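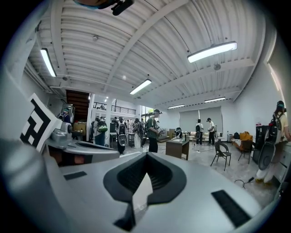 The Goicoechea Hall: a hire space with a proper ceiling

By Begoñe Moya
17 October 2018
4 min read

We get asked for "a big room with some character" more than anything else, and for a long time we had to send people across the river. The Goicoechea has changed that. It's a hall with an arched white corrugated metal ceiling, heavy white beams across it and a mezzanine at the back, and I still look up every time I walk in.

The hall came onto our books in January, after Surent moved its stock to the newer sheds. Most of what you'd want to keep was already in place. The dark wooden staircase is the one people fall for first. It goes up on the left side to the upper level, where a black metal railing runs along the mezzanine, and at the far end there's a big glass window that brings daylight in from the back. If you're planning a daytime event, face your seating that way and you'll get the best of the room.

Size and layout

The ground floor is 654 square metres, open except for the columns. The mezzanine is extra and suits a quiet table, a sign-in desk or a spot for the band. You can have the whole building or the ground floor on its own, but we don't hire out the mezzanine separately. We tried it and the noise from below was too much for everyone.

The white square column near the back area looks like it'll be a nuisance on a floor plan. Once the tables are out it's quite handy! Two of our regulars use it as the turning point for their queue, and the choir hangs its running order on it. Please use the cloth ties in the cupboard and keep tape off the paint.

Lighting

Rectangular fluorescent fittings hang from the ceiling, and they throw a clean, even light that's great for markets, fittings, workshops and anything where people need to see colours properly. Stallholders love them. For a dinner or a dance you'll probably want something softer, and we can set up the Birorard floor lamps along the walls with the overheads switched off in banks. The switches are in the grey cupboard under the office window, marked from front to back. Ask for the lamps when you book, as they live off site.

Rigging from the beams is possible with notice. Fulgencio Pacheco looks after the building and he'll want the weights in writing before he says yes to anything. He's said no to a swing. He's said yes to bunting, paper lanterns, a very large papier-mâché whale and most kinds of banner, so do ask.

Sound

A curved metal roof does what you'd expect with sound. Speech carries well in the front half and gets a bit lively towards the stairs. A small PA is included in the hire, with two speakers and a handheld mic, and for talks I'd put the lectern on the window side. Acoustic music sounds lovely in there — a string group played in the afternoon with no amplification at all and I could hear every note from the mezzanine. Rain on the roof is loud. I like it, but if you're recording, have a second date up your sleeve.

Tables, chairs and the rest

Trestles and chairs come from Binik and are included for whole-day hire. Half-day hirers can add them for a flat fee. The chairs stack ten high, no more, and go back on the trolleys at the end of the night. The trestles are the older, solid kind and need a person at each end.

Deliveries can come the day before if they're labelled with the name of the booking. Keep the stairs themselves clear, as that's the only way up for guests.

There's no lift to the mezzanine. The ground floor has level entry from the street and an accessible toilet, and we'll happily help you plan so that everything important happens downstairs.

Prices

Whole building, full day: $3206
Ground floor only, full day: $2450
Ground floor only, half day: $819
Cleaning is included in full-day rates. Half-day hirers sweep up after themselves, and the brooms are in the cupboard by the toilets.

We hold a date for a week without a deposit. Come and see it first if you can, preferably in the morning when the light's coming through the back window. Fulgencio has the keys and can usually meet you with a day's notice.

37 shares
6 comments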